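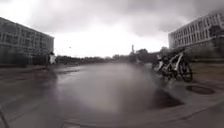 The plaza under heavy cloud

Rautiainen Schools Board
Minutes, 13 July 2023

Eino Huttunen in the chair. Minutes of the last meeting approved.

1. School hours. Start time at the upper school moves to 8:30 in January. Letters to parents to go out through Clerkeo.

2. Enrollment. 1275 students registered, 488 of them in the lower grades.

3. Bus passes. Vidadis quote accepted at $50 per pass. One vote against.

4. Drodia reading program. Held over to the next meeting.

Meeting adjourned.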